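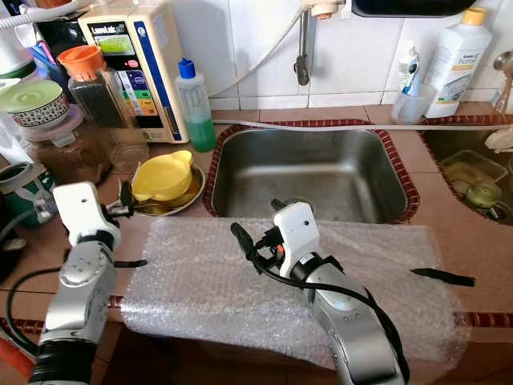 The eighth-grade science teacher at Korkthorpe Middle School starts her water unit in October, and she starts it outside. Students walk to the creek behind the athletic fields with sample bottles and a clipboard, and for the first week that is all they do.

"I used to open with a slide show on watersheds," she said. "They copied the notes and forgot them. Now they come back with muddy shoes and questions, and I teach from the questions."

The project, called Trinent, runs for nine weeks. Each team picks one thing to measure, such as cloudiness or dissolved oxygen, and has to design a filter that improves it. Teams get a budget of 40 classroom dollars, which they spend at a supply table on sand, gravel, charcoal and coffee filters. Anything they want to bring from home has to be approved first.

She has 46 students in two sections this year. The size of the afternoon section worries her a little.

"With that many teams, I can't get to everyone in one period," she said. "I have them write down what they tried and what they'll try next before they put the materials away. Then I can read it at night and know who is stuck."

The test rig is simple. A bottle with the bottom removed holds the filter, and students pour 1000 milliliters of creek water through it and time the flow. A slow filter loses points, even if the water comes out clear. Last year one team's filter needed most of a lunch period to drain, and they rebuilt it four times.

"They were mad at me," she said. "Then they found out the charcoal was packed too tight, and they fixed it themselves."

Grades come from the notebook and a short talk to the class - the filter itself counts for very little. Some parents have objected to that. She tells them a student whose filter fails can still earn an A if the records are good.

The Tokarz building, where the district keeps its older lab equipment, has lent her two turbidity meters through December. She would like a third. She also plans to trade data with a class in Gukolley that lives downstream on the same creek, and the two groups have agreed to sample at 10 a.m. on the same days.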